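PRESS RELEASE

Jirley pauses the Bretgate hand gripper after trigger fault

Plivham, Saturday

Hello from the workshop. I'm Pushpa Shakya and I look after the hand-held side of things at Jirley, so this one has my name on it. We're asking everybody who has a pair of our Bretgate grippers to stop using them until they've had a new return spring fitted. There are 235 pairs out there, and yes, we want to hear from every single one of you!

The trouble is in the trigger. Let go of it and the fingers should open straight away. On some pairs they stay shut for up to 2 seconds, still squeezing, and the little green light stays on as if all is well (that's the bit that bothers me most). We've had six reports so far. Two of them were pinched fingertips, one bruised and one with a small cut, and both people were back at work the same afternoon. I've rung them both to say sorry and I'm saying it again now.

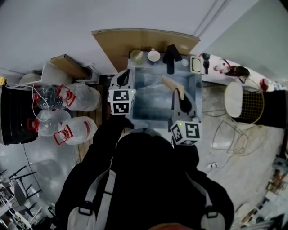

Working at the basin with a gripper in each hand and a folded cloth.

Cloth and paper seem to bring it on more than hard things do. Decha Thammasiri, our test lead, thinks people grip soft stuff harder and for longer, and the spring we changed to in June gets tired of it. I'd signed off that spring after a week of picking up cups and bottles, which was a daft way to test it, and I should have had a pile of tea towels on the bench from day one.

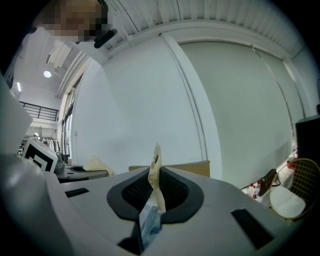

So soft things are now on the test list for good, crumpled and folded, and no pair goes out until Decha has had his turn with it. The new spring is the old one, more or less, with a thicker coil. Rungrueang are making them for us and the first box is due next week.

If you've got a pair, switch them off, take the batteries out and give Dede Lamptey a ring on the support line. She'll post you a spring and a card showing how to fit it, or you can send the lot back to Plivham and we'll pay the carriage. Please don't bend the old spring to make it stiffer. Bonifacio tried that here and it snapped.

Press calls to me, please, any time after 9am.

Shared 6 times | 2 comments

More from Jirley
Bretgate charging dock: new colours
Bonifacio Tejada joins the Plivham workshop
How we pick our suppliers, by Ekkachai Srithong
Open evening in June: book a place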